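Diary > August > Sunday

Up at 9, later than I meant to be. Rain on and off until lunch, so the garden was out of the question and I did the job I have been putting off since we moved the shelves: going through the containers.

There are far too many of them. Some came from the flat in Prukside, some from my aunt, and the rest I must have bought myself, although I only remember buying the blue ones. I started with the high cupboard, got everything down on to the kitchen floor and matched lids to bottoms. Anything without a lid went in a bag by the back door. I kept two odd ones for seed packets and pegs.

The flour had weevils. Threw it out, washed the jar, wiped the shelf with vinegar and left the cupboard open to dry. The rice was all right, and so were the lentils, but I tipped them on to a tray and looked through them anyway. Found a packet of Ostrowski rye crackers behind the oats, long out of date. Ate one. Soft.

Lunch was soup and the end of the loaf. Rang Dad, who wanted to talk about his Stastero heater again. He has been told it will cost 90 pounds to mend and thinks that is too much. I said it was August and he could leave it until he had another quote. He said he would think about it, so he has probably booked the man already.

In the afternoon I did the labels. I had been writing on the tubs in felt pen, but it rubs off with handling, so now it is masking tape and a biro, with the month on each one. Not pretty – but I can read it. Also wrote a list for the week: flour, bay leaves, washing soda, a new sponge. The Andale bus is not running on Tuesday, so I will go on Wednesday and change the library books on the same trip.

I have been trying to settle on one colour for the kitchen and I keep coming back to green.

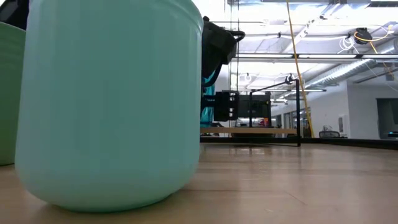
Posted by Mei Abernathy, Sunday, August

The mint one is my favourite, with its rounded corners and a bit of shine to it, and it looks well on light brown wood. The green behind it is darker and more yellow. I thought the two would clash but I like them side by side.

Swept the floor after tea and took the bag out. My back aches from bending. Tomorrow the drawers, if I can face them – the one with the string in it will take all morning. Bed by ten.

Recent entries
The shelves are up
Dad's heater, part one
Plums
A wet week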